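Funden's token holders got their December wake-up call early. The Phelan exchange is dropping the FUN pair on 9 December 2023, and anyone who still has a balance there gets 15 days to move it.
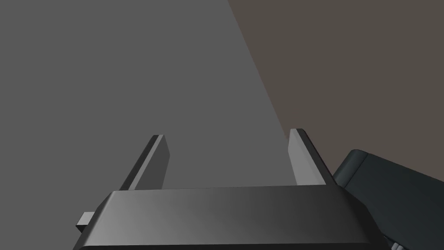
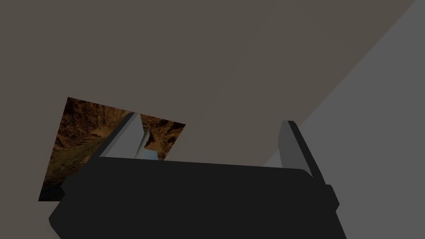
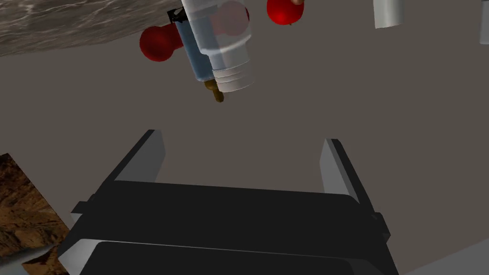 Renders: a dark gripper and its two fingers.

Trading volume last month came to 1004 tokens, and 16 of the 18 sellers would like their money back. Founder Filippos Mitsotakis-Vlachou calls it "a quiet patch" — the same words he used when Ziminau pulled out in the spring.

Withdrawals go through Getinier, for a fee. The fee is payable in FUN, so at least somebody has found a use for it.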